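Newsletter, April 14, 2020

Studio notes: Hauwa's EP is mixed

Quick one this week, still working out of the spare bedroom. Hauwa Olaniyan's second EP is mixed. Five songs, all cut before everybody went home, vocals finished in her hall closet with a comforter over the door. Sounds better than it has any right to. The closing track, Jimberg, started as a 17 second voice memo of her humming over a dryer. Kept the dryer.

She sent stems in February and we went back and forth on the drums for weeks. I wanted them dry. She wanted the big room. She won, mostly.
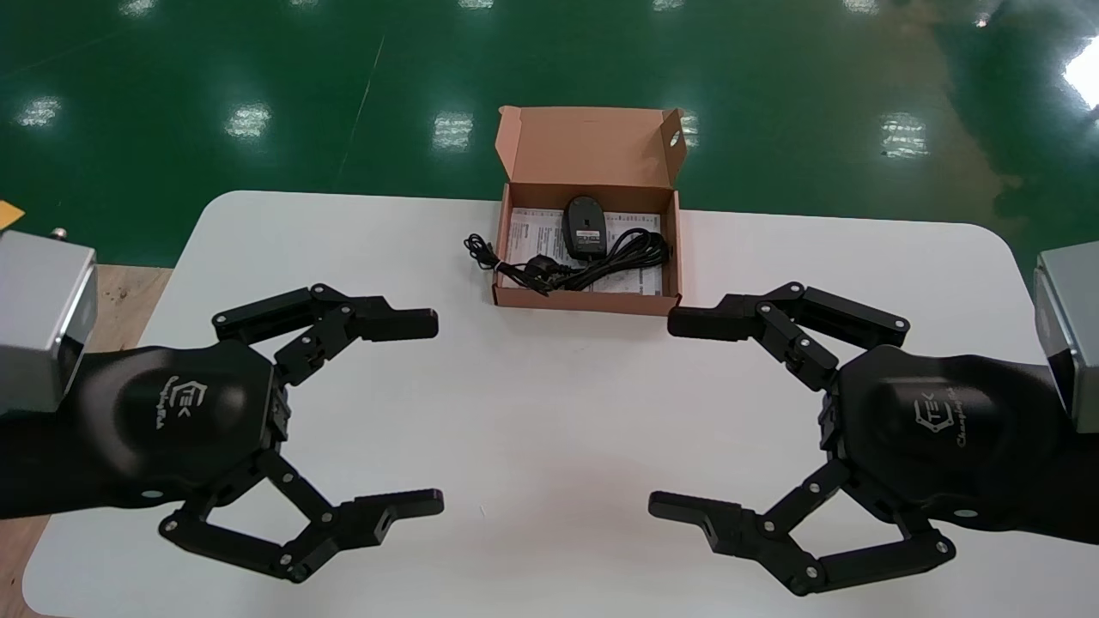
Mouse, cable and instruction sheet in the box.

Mastering is with Prestelex, same as last time. They are working remote so expect things to run slow. First pass came back too bright, second one is close. Low end on track two still gets away from us on small speakers, so if you have a car with a bad stereo and want to help, reply to this and I'll send you a link. Please don't share it. Last time somebody did.

Release show at the Bassey is off, obviously. If you bought a ticket the venue is refunding all 139 of them, you dont need to do anything. Give it two weeks and then write to them, not me, I can't see the orders. We'd like to rebook but no date yet and I'm not going to guess.
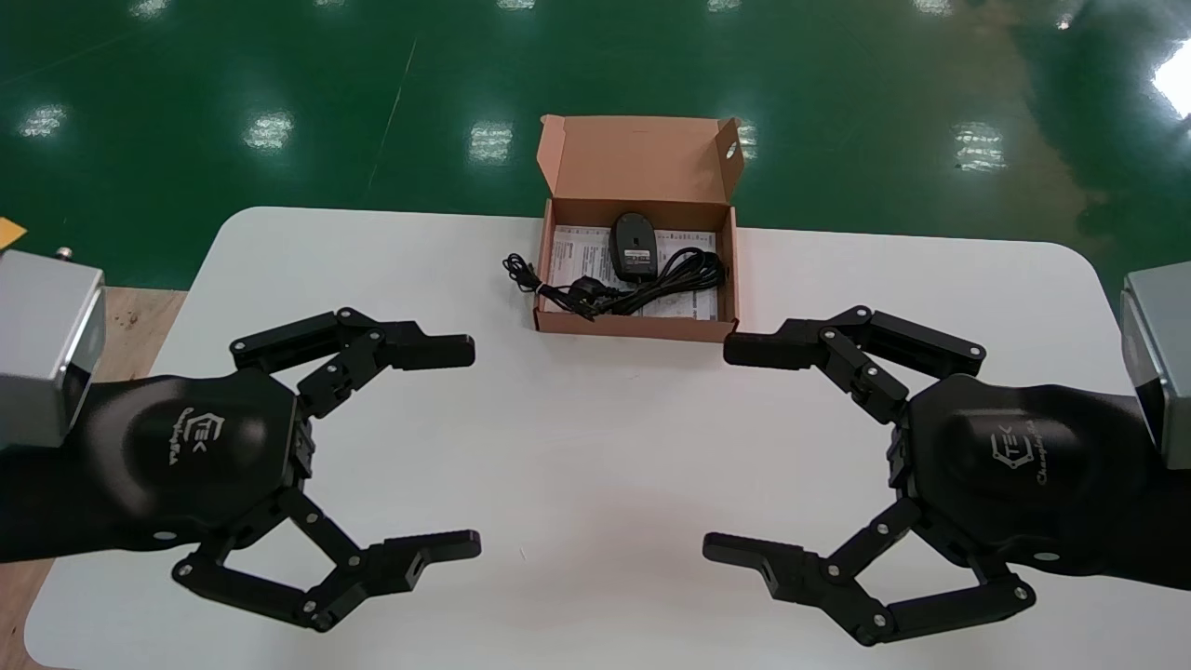
Page last changed: April 14, 2020

Vinyl. Pressing 100 to start. Black only, single sleeve, lyrics on the back because an insert cost too much. Preorders open when the test pressing is approved, list members get first go. Limit two each please. The first EP has now passed 2,000 downloads, most of those after the college stations picked up Grostalham, so thank you to whoever has been calling in and requesting it. The DJs notice.

Also getting asked a lot about the horn part on Grostalham. It's one trumpet, played four times, panned all over the place. No samples. The player doesn't read so Hauwa sang him each line over the phone and he sang it back untill they agreed.

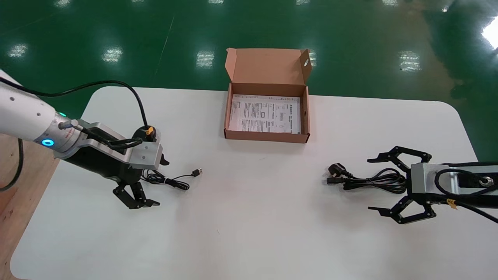 Live stream Friday night, Hauwa solo, keys and a loop pedal, 8 pm Eastern. She'll do the new songs plus a couple of requests, so send those in by Thursday. We're keeping the setup small after the last one, where I had a tangle of wires on the floor and kicked the interface out mid song. Cables run over the top this time, up in a high arc like the black one over that white arm, down into the gear and clear of my feet. Sound goes straight from the mixer so no more laptop mic. Free to watch, tip jar will be linked, all of it goes to the band.

Merch orders are going out once a week now, one trip to the post office. Shirts in medium are gone. More when I have it.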